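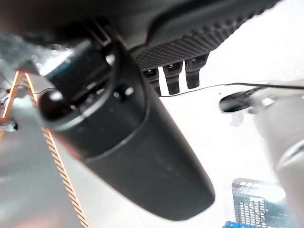 Thin black cable on the white top, 1st January

Started the year by clearing the worktop in the back room. It has been the place where everything gets set down since August, and I wanted it usable before I go back to work. Slept until nine, had toast, got going after that.

The cables took most of the morning. I pulled out 16 of them from the box and the drawer, and I could only match half to anything I still own. The thin black one stayed out because I want to check it against the old Prurard speaker first. The rest of the good ones are coiled and tied. The dead ones are in a bag by the door.

The white surface has a gray smudge on it. I'll try the Bonix spray tomorrow – I couldn't find it today, and I suspect it's under the bathroom sink with the other half-finished cleaners.

Bottles next. I own too many. Two leaky ones went into recycling and I kept the dark gray one with the black cap and the lighter ring below it. It's bigger than I need for a day at home but I do drink more when it's next to me. It goes on the worktop for now. The kitchen shelf is full until I deal with the mugs.
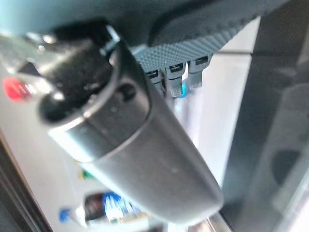

Afternoon

Walked to Ibarra for trash bags and batteries. Closed, of course, so I went the long way home past the school and was back before it got dark. Leftover soup for supper.

Went through the Prustov folder while the soup heated. The warranty ran out last year, so most of the paper can go. I kept the receipt. It was 206 dollars, more than I remembered paying.

Left to do

Mugs. The smudge. Take the bag of cables in when the drop-off opens again. Measure the wall for a shelf – I have 400 set aside for the room and would like to spend less than that.

Bed at ten.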